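4. 手持ちグリッパによる教示(両手作業)

この章は、手持ちグリッパ2台で作業を直接やって見せ、教示データを作る手順です。遠隔操作での教示は5章へ。Garberg コントローラの初期設定(2章)が済んでいること。

4.1 準備

1. Skollia を起動、新規タスクを作成。タスク名は半角英数のみ。
2. グリッパ左右を登録。左右の取り違えに注意。逆に登録すると後から直せません。
3. 指先パッドの汚れを拭く。アルコール可、シンナー不可。
4. 全開→全閉を2回。開度の表示が追従しないときは 3.4 の校正へ戻る。
5. 対象物と容器を置く。容器は体の正面、肘が軽く曲がる距離。

注意:指を関節リンクに入れない。挟みます。

注記:対象物は形と硬さをばらけさせる。同じ物ばかりだと、別の物に変えたとき把持位置がずれやすい。半透明の物も混ぜておくこと。

4.2 記録の開始

1. 両グリッパを容器の上で構え、静止。
2. 録画ボタンを短く押す。長押しは電源断なので注意。
3. 短音のあと動作開始。音が鳴る前に動かした分は記録されません。
4. 片手ずつでも両手同時でも可。ただしタスク内で混ぜないこと。 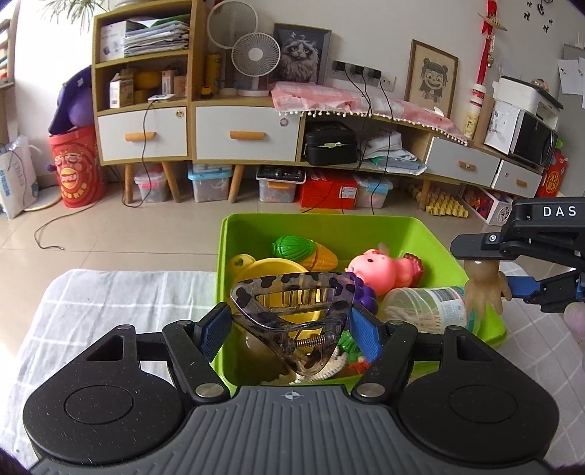
図4-1 左右で別々の対象物を把持(ヘアクリップ、タコ形のおもちゃ)

5. 把持したら一拍置く。すぐ振り回さない。
6. 目的の位置まで運び、指を開く。落とさず、置く。
7. 両グリッパを構えの位置に戻し、録画ボタンを短く押して終了。

1回の記録は10秒以上。短いものは保存時に自動で破棄されます。

注意:手首だけで向きを変えると姿勢の推定が飛ぶことがある。腕ごとゆっくり回す。

4.3 把持のこつ

・細長い物は横向きに挟んでよい。パッドの面をなるべく広く当てる。
・丸い物、でこぼこした物は左右のパッドの中央で。先端だけで挟むと滑ります。
・ばね付きの物(クリップ類)は閉じた状態のまま挟む。強く握りこまない。
・容器の中が混んでいるときは上の物から順に。底の物を掘り出す動作は教示に向きません。
・左右のグリッパどうしを当てない。接触した記録は再生時に停止の原因になるので削除。

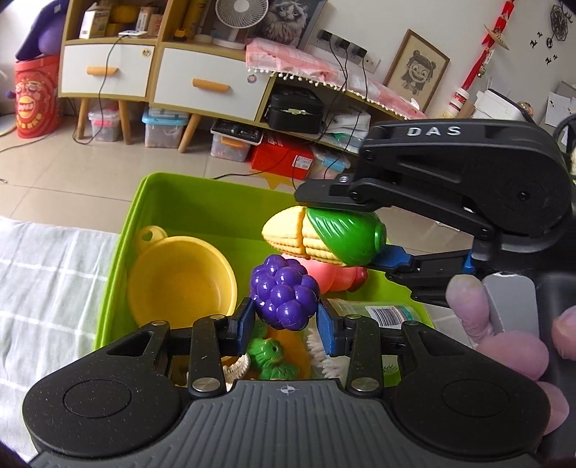

写真・文:Bivach 取扱説明書編集班

上下から押さえる持ち方(トウモロコシのおもちゃ)と、左右から挟む持ち方(ブドウのおもちゃ)。どちらの向きでも記録できますが、同じ対象物では向きをそろえてください。途中で持ち替えた場合はその回を破棄、撮り直し。

4.4 確認と保存

1. Skollia の一覧で記録を開き、最後まで再生。
2. 開度グラフを見る。途中で途切れているものは削除。
3. 軌跡が赤になった区間は位置の見失い。短ければ「補間」、長ければ撮り直し。
4. 「採用」を押す。押し忘れると学習に使われまません。
5. 採用数が目標に達するまで 4.2 を繰り返す。

必要数の目安:単純な移動で1,000回超。複数人で分けて録るときも、開始の構えは統一すること。Hirose ハンド装着時は事前に開度の上限を合わせておく。手順は付録B。

4.5 うまくいかないとき

・エラー 867:左右の時刻ずれ。両方の電源を切り、左、右の順に入れ直す。
・短音が鳴らない:保存先の空き不足、または登録が片側だけ。
・再生すると把持位置が浅い:パッドの摩耗か校正ずれ。パッド交換後は必ず校正。
・開度が0に戻らない:リンク部の異物を確認。分解はしないでください。

注意:使用後はすぐケースに戻さず、電源ランプの消灯を確認してから収納。充電は必ず付属の台で行なってくだい。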